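Old office towers and why I keep buying them

10 Jul 2020

I bought another pair of ex-office desktops last month, which brings the shed total to six. My sister thinks this is five too many. They came from Krajewska, the surplus place out past Cleddale, and cost me $70 for the two. Neither had a hard drive and one had no side panel, but I wasn't after a bargain so much as a parts donor.

I learned to do this sort of thing from Grażyna Tomaszewski, who ran the night class at Skanirville for years. Her rule was that you lay the case flat before you touch anything. I still see people trying to fit a processor with the tower standing upright, the board vertical and the chip sliding about. Lay it down. Gravity will hold the chip in place while you sort out the lever.

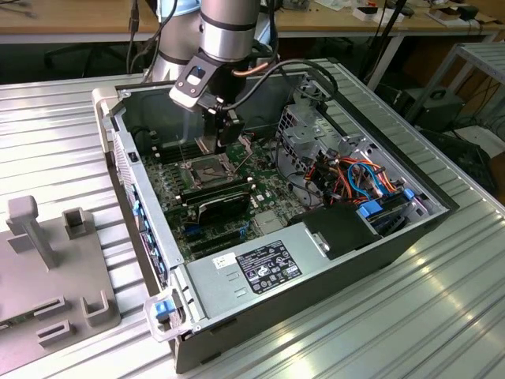
The socket is the part I'm most careful with. On the older boards the pins were on the processor, and if you bent one you could sometimes coax it back with a mechanical pencil. Once the pins moved to the board it got a lot less forgiving. I've killed one board that way, in November, by dropping a screw on it. It looked fine until I got a torch on it at an angle and saw a patch that caught the light differently. I spent an evening with a needle and a magnifier and it never booted again.

So now the screws go in an old margarine tub, and the tub stays on the other side of the bench. If I have to stop halfway, the plastic cover goes back over the socket. I keep a few of those covers in the drawer with the thermal paste.

Putting the chip in is quick by comparison. Find the little triangle on the corner, match it to the one on the socket, lower it straight down and let go. Don't push. The lever does the pushing, and it takes more force than you'd like the first time. Barbara Borkowska from down the road came over to watch me do one for her son's machine and had to look away when it creaked.

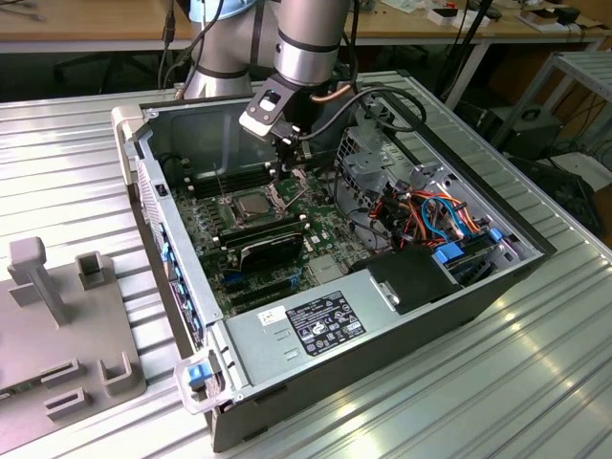
What I like about office machines is that somebody expected them to be serviced. The good ones have latches where a home computer of the same age would have a row of screws, and you can often get the drives out with no tools at all. The makers tend to colour the bits you're meant to grab, too – blue on this sort, right down to the tabs at the drive bays. The wiring is less considered. Orange, red, yellow and blue all bundled through by the drive cage, and you have to work out for yourself which lead goes where before you unplug it. I put a bit of masking tape on each one and write on it in biro.

Next job is memory. I've got three sticks in a jar labelled Clukness, which is what I called my first home server, and I can't remember if any of them work. I'll try them one at a time on the weekend, if the shed isn't too cold.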